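Storing a Play Kitchen: Final Report
Introduction to Product Design, Brodico Workshop
January 21, 2021

1. Background

Our project started in September with a simple question: how should the loose parts of a play kitchen be laid out and packed so that a child can find them again? We worked with one mixed set of toy food, dishes and small cookware. The set came from two sources, an Otimix starter box (item 3322) and a Conneely add-on box (item 3628), and neither box had compartments.

The budget was 100 dollars, most of which went to bins and labels.
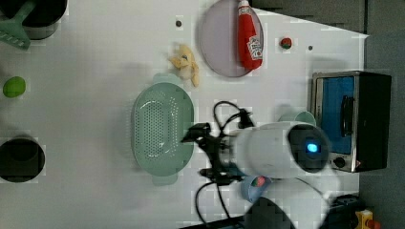
2. Method

We first sorted everything by type: food, dishes, cookware. This was easy to explain but left us with one very full bin and one that held hardly anything. We then sorted by size, with flat pieces at the bottom and small food on top. Both layouts were tried on the white table before anything went into a bin.
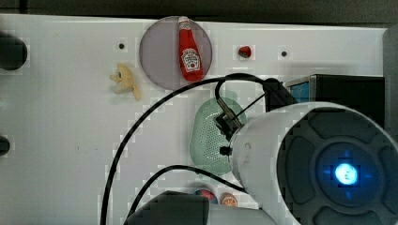

Flat pieces turned out to be the best starting point for a layout. A plate marks a spot on the table and gives a smaller piece somewhere to go. The red ketchup bottle lies across a round plate, with the yellow banana to the left of it, and we used that kind of grouping as the model for the "meal" bin. The colander was harder to place – it is wide and light, and it takes up room that two or three smaller things could use.

3. Results

Sorting by size used less bin space. Sorting by meal was easier to remember, and it was the one we preferred when we had to put the set away in a hurry. The labels from Guner stuck well to smooth plastic but peeled off the textured lids.
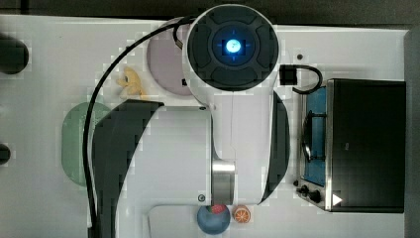
The bulky pieces should stay out of the bins entirely. We recommend a low open shelf for them, with the cookware next to it. Small food needs a bin with a lid – a strawberry is easy to lose under a shelf.

4. Layout for the meal bin

The final layout keeps the colander in the middle and puts the food close to a plate or bowl. 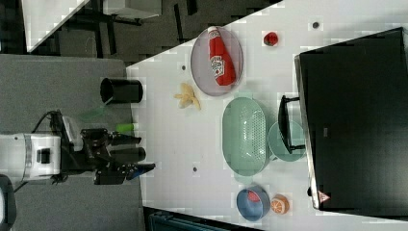
Figure 4. Colander, plates, blue bowl and toy food on the white tabletop.

5. Further work

We would like to test drawn outlines on the shelf, and a shallower bin for the plates.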